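HSP 8 Snack Table and Counter Service
Notes for week 4, N. Skyrme
(handout goes with the Rusness reading, bring both in January)

Last time: portions, labels, cold holding. Today = layout. How stuff is placed on a table so people can find it, reach it, and not knock over the drinks.

Start with the surface. Plain is better. Wipe first, then set, never the other way. Leave bare table between pieces. People want to put something down while they choose and if there's no space they put it on top of the food.

Tall things
- back or middle, never at the front edge
- glass always in a rack or crate if you have one, loose bottles tip
- two levels beats one. Front row low, back row high, labels facing out
- same drink together. Mixed rows look messy by the second customer

Low things
- trays in front of tall things
- an empty tray is not wasted space!! it's where the order gets put together. Keep it clear. Most groups filled theirs up in the first exercise and then had nowhere to work
- bags lie flat or lean, small packs at one end so they dont get buried under the big ones

Baskets vs trays. Quick rule: basket for things you pick up one by one (wedges, rolls, foil packs), tray for things that slide or need a flat bottom. Line the basket if the food isn't wrapped. Round baskets waste corner space but are easy to reach into from any side.

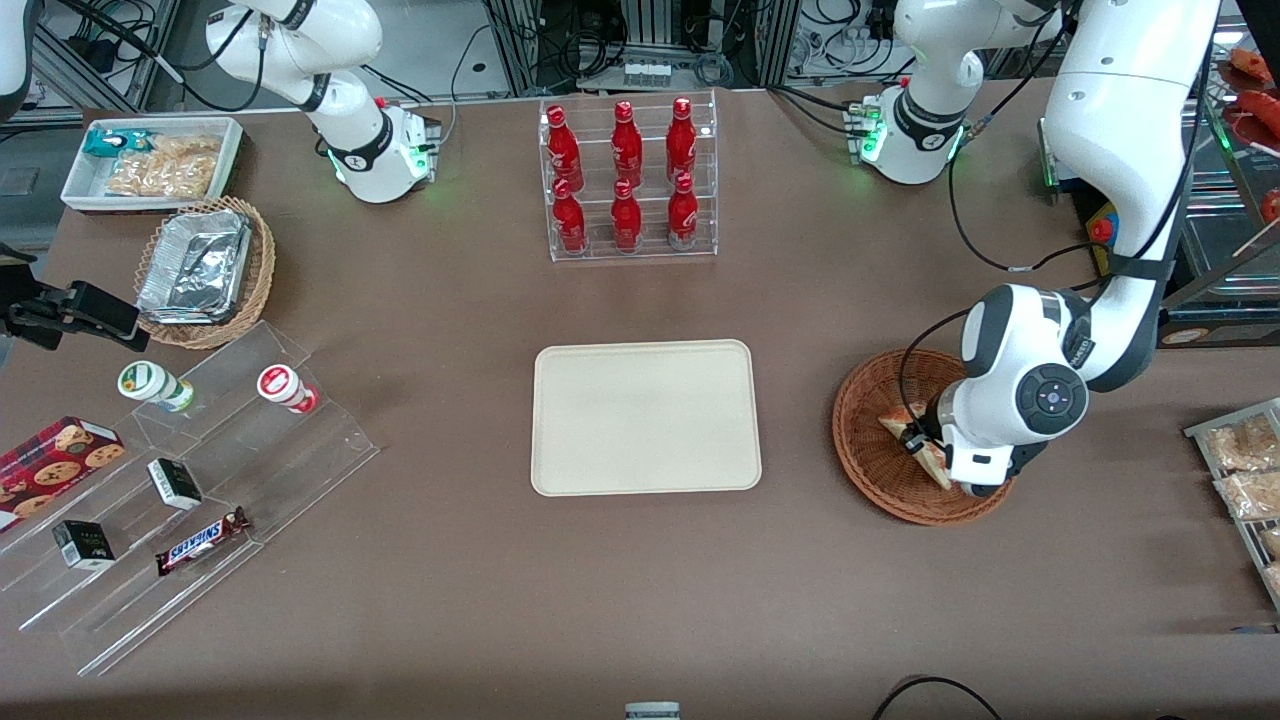
Fig. 2. Bottles on a two-tier rack, empty tray directly below it, snack packages in the white tray. Sandwich wedge held at the wicker basket.

Look at Fig. 2 again when you draw your own plan. Note where the empty tray is compared with everything else. Middle. Shortest reach from drinks. Ask yourself how far the hand goes for each item in a full order: one drink, one sandwich, one bag. Draw the lines on your plan. If two lines cross over the bottles, move something.

Handling sandwiches
Wedge cut = weak at the point. Hold it across the wide part, both cut faces supported if you can. Light grip. Squeezing pushes filling out and the crust splits. Lower it onto the tray, don't drop it.

Foil containers
Check the lid is crimped all round before it goes out. A crumpled one is hard to stack so give it its own basket.

Order sheets for the practical (write these down, I wont repeat them)
Heline table: drinks 500 ml, sandwiches
Eline table: drinks 500 ml, bagged snacks
Mushi table: mixed, everything
Practical is in room 1022. Aprons on before you come in.

To hand in: one sketch of your table from above, with reach lines, item names written on. Pencil is fine. Half a page on what you would move and why. Due in my box by December 24, 2025, the office closes at noon so don't leave it to the last mintue.

Next: restocking during service, what to do when the rack is half empty. Read the Rusness pages on rotation first.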